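Muso brings its hand-held gripper kit home from the workshop

2018-06-30

We at Muso are very pleased indeed to say that the Grinarel, our hand-held gripper kit for teaching robots everyday household jobs, is now on offer to small teams as well as the big ones (and yes, plenty of you did ask!). Since May it has been out on trial with our friends at Leinonen, mostly on laundry, and almost 19 homes have kindly lent us their beds and their patience.

"Soft things are where you learn what a gripper is like to live with," says Kohei Hoshino, who leads the project. "I wanted people to pick it up and simply get on with the folding."
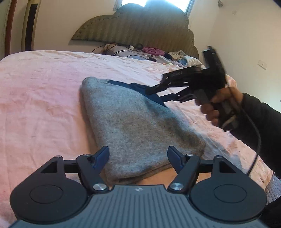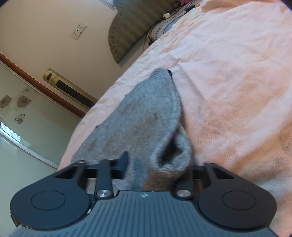
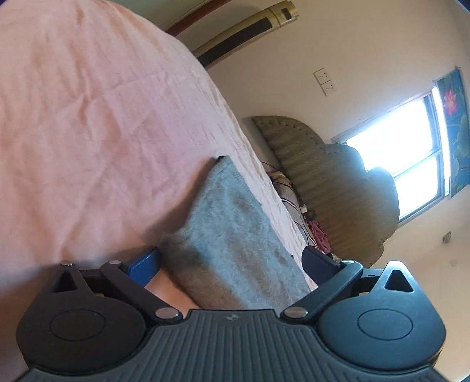
What comes with the kit

Each Grinarel arrives with spare finger pads, a carry case and 3 months of help from Urho Salminen and his team at Ullitora, who will happily talk you through your first day. Orders are open now through Muso.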